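Rianne Groen has heard the pitch for refurbished office computers many times, and she has made it herself. She runs the bench at Andcombe, a shop that takes in retired desktop towers and sells them on to schools and small offices. I went in December expecting to be told that every old PC is a treasure. She started by telling me which ones she throws out.

"People say it's green, so it must be good," she said. "Some of these are junk. I'm not going to put a sticker on junk."

Her last big batch was 101 machines from an insurance office. She passed 37 of them. I asked whether that was a number to be proud of. She shrugged and said it was the number.

What she likes about the older Dell towers is the inside. The drives sit behind plastic latches, the cards clip in at the back, and she can lay the case on its side and reach most of what she needs. "Blue means you're allowed to touch it," she said. I pointed out that this is also how you sell people on a box that was slow when it was new. She didn't argue much.

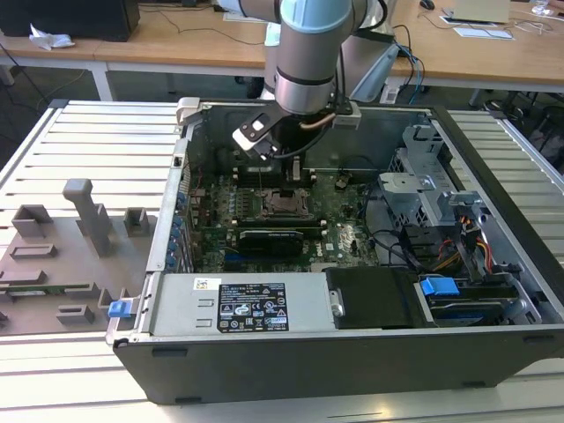 *A Dell tower opened up on the work table, with its processor socket empty.*

The memory is where we disagreed. Groen thinks more of it rescues a tired machine. I think it rescues it for a year. Her colleague Edivaldo Batista, who had been listening from the next desk, took my side, then said the power supply worries him more. "You can't look at one and know," he said. "The label tells you what it was built to do. It doesn't tell you how it spent its life."

So how do they know? They run each tower overnight under load, and Batista writes down what fails. I asked to see the list, and he said it was in no state to be seen.

The finished machines sell for $100, with a 90-day warranty. Groen wouldn't say how many come back. "Fewer than you'd like for your article," she said. I asked again on my way out and got the same answer.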